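Rultus: picking cloth with two arms
Group 3, project report (software part)
Eckhard Meinecke, Siu-fong Tsai, Shahzad Bukhari

What we set out to do
Get two arms to share one floor and pick up cloth without hitting each other. Hardware was given, so our marks are for control and planning. Code is in the Evum repo, branch "final", not main!!

Control loop
First version ran both arms from one thread. Bad idea – a slow image from one wrist camera held up both arms. Now one process per arm, plus a small one (Kan) that hands out zones. An arm asks Kan for a zone, waits, moves, gives it back. Each gripper can be at its own cloth, left at the plain purple one and right in the printed one, as long as the zones dont overlap.

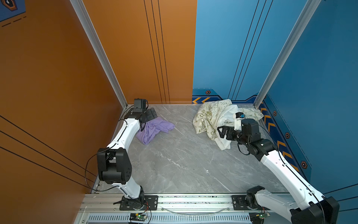
Finding a grasp point
Started with colour only. Fine for a plain cloth, poor for anything with a print on it, it kept splitting one cloth into lots of bits. Swapped to depth plus edges. Trained a small scoring net on 3,512 labelled crops, Siu-fong did most of the labelling. Picks the highest fold and goes in from the side.

Test runs: 83 tries, 49 clean picks. Most misses were the gripper closing on one thin layer which then slid out.

Planning near the corner
Worst part of the whole project. With cloth up against the wall the planner has very few ways in, and it used to time out and just sit there. We added a list of 3 saved wrist poses for corners and it tries those first. Other arm stays back, gripper open, until Kan frees the zone. Heaps with a white cloth lying over the printed one are still hard, the depth step sees one lump and so does the net.

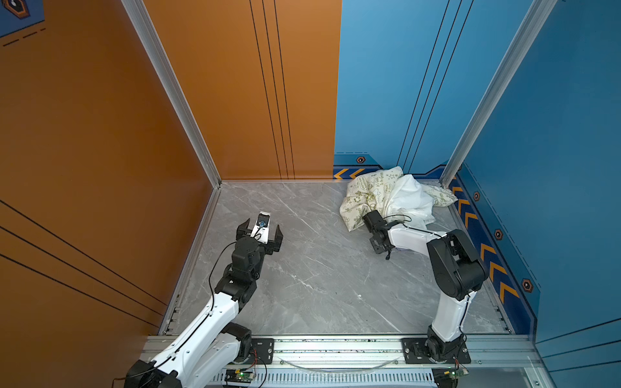
Ka-ming Lu, reading our draft: I'd drop the saved poses and give the planner a softer wall margin instead. They will break the day somebody moves the rail. Also log the time outs, you mention them but theres no numbers.

Fair. Logging is in now, margin not tried yet.

Still to do
– replan when a cloth slips, at the moment the arm carries on with teh old path
– merge to main
– write up the Kan message format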